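How a Tidying Robot Learns Its Job
A guide for readers ages 8 to 11
Published by the Gakuris Learning Office, Sep 21, 2021

Many families and schools have asked about the Clusureck service. A school that signs up may borrow a pair of robot arms for one month, along with lessons for the classroom. This guide explains what the arms do and how they learn to do it.

A robot arm is a machine with joints, much as a person has a shoulder, an elbow and a wrist. Each joint is turned by a motor. The Clusureck arms end in black hands with fingers, which allows them to hold soft things as well as hard ones.
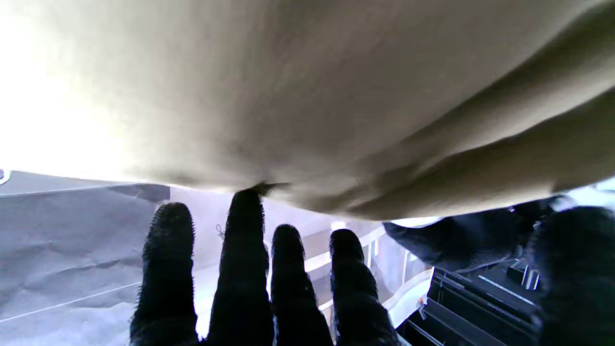

Soft things are difficult for a robot. A cup keeps the same shape wherever it is placed. Cloth folds, sags and bunches up, and it may look different every time. A person knows from long practice where to pinch a blanket. A robot must be taught.

Teaching is done with examples. A trained adult guides the arms through a task, such as moving an item into or out of a basket, and a computer records each movement. The first Clusureck lesson set, named Novumen, holds 2587 recorded tasks. The shortest of them has 145 separate movements.

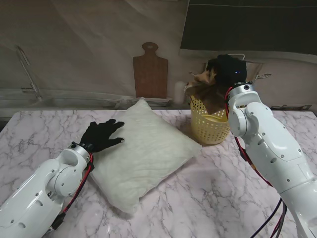

Two arms are helpful when one must steady an object and the other must lift. They also have to share the space, and planning for this takes up a large part of the lesson on teamwork.

Cameras serve as the robot's eyes. Some stand beside the table and others ride near the hand. A camera near the hand sees things very closely, but large objects may block its view.

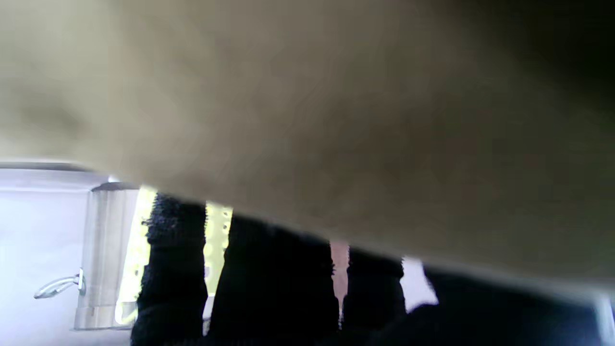 For this reason the computer compares several views before it chooses a movement. Pupils will try this for themselves in Lesson Four, by looking at one object from two sides of a desk and drawing both views.

Safety rules apply at all times. Pupils stay behind the floor line while the arms are switched on. Only a trained adult may press the start button. Hair and sleeves are kept away from the joints.

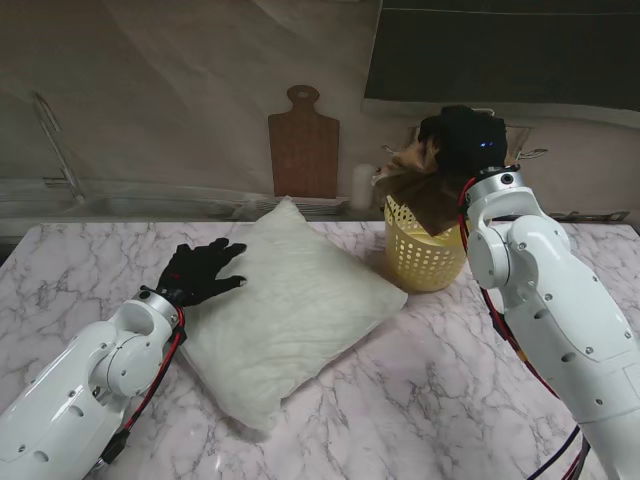

Remedios Toledo writes that her class at the Carrasco school enjoyed the drawing lesson most, and that the arms worked more slowly than the children had expected. She would like a second lesson on cloth to be added.

Slow movement is a setting chosen for classrooms, and it cannot be changed by pupils. Schools wishing to borrow the arms next August should ask a teacher to complete the request form.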